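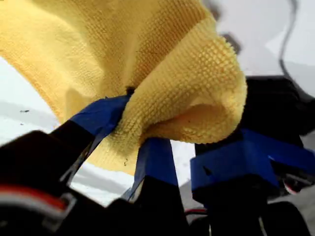 Yellow waffle cloths: lint, threads and how to fold them

Posted by Uwe Seidel in Kitchen and Laundry, May

Good morning to all. I have a question about cleaning cloths, the yellow sort with the raised little bumps in rows. I think they are microfibre, but the label is gone. You can see one of mine at the top of the page. If you look at the lower part, there is a tiny dark thread on it, curled like a small letter S. This is exactly my problem.

I use the cloths for the glass doors of the cupboard and for the bathroom mirror. When they come from the washing machine, small threads and fluff sit between the bumps. I shake the cloth at the window, but the fluff stays. Then I wipe the mirror and I have the threads on the mirror.

I wash them at 40 degrees together with the towels and sometimes dark socks. I use the Skundach liquid and a little softener. Is it the softener, or is it the socks? And my second point: how do you fold such a cloth for the drawer? Mine is soft and thick, and when I fold it, it makes a big round bulge on one side and does not want to lie flat. I have a small drawer only.

Thank you in advance, and please excuse my English.

Imke Heitmann
Accepted by the poster

Hello Uwe, your English is good, mine is also learned at school.

It is the socks and the towels, and the softener makes it worse. This kind of cloth is made for catching things, so in the machine it catches everything that the cotton loses. I had the same trouble for a long time with the cloths in our holiday flat.

What I do now:

Wash the cloths alone, or with other microfibre only. If you have not enough for a full machine, collect them in a bag until you have, but let them dry before you put them in the bag.

No softener at all. It leaves a film on the fibres and then the cloth pushes the water over the glass. If yours have had a lot of softener, wash them 2 times with only a little liquid and they become better. The very old ones maybe not.

Dry them on the line. In the dryer they collect the fluff from the last load if the filter was not cleaned.

For the threads that are in the cloth already, shaking does not help much. Put the cloth flat on the table and go over it with wide sticky tape, or with a lint roller. The long threads you can take out with tweezers. But look first if the thread is a loose one or if it belongs to the cloth! A dark thread on a yellow cloth is most likely a visitor, but if it is yellow and fixed at one end, cut it with scissors and do not pull.

About the folding: lay it down, stroke it flat with the hand from the middle to the outside, fold it in half and stroke again. The bulge comes when there is air in the fold. Then fold in three and put it in the drawer standing, with the folded edge up. In this way the neighbours hold it flat.

Gomerine

I just roll mine and push them in a shoe box. Never had a problem with a bulge.

Darwish

I agree with Imke about the softener. I would only add that one should keep the cloth for the mirror separate from the one for the floor. Mine are in different colours for this. Also, the sticky tape should not be the very strong kind. I tried it with parcel tape and it pulled up some of the loops.

Uwe Seidel

Many thanks to all. I have washed them alone now and the tape works well. The drawer closes also, when I push a bit. The socks go with the towels from now on.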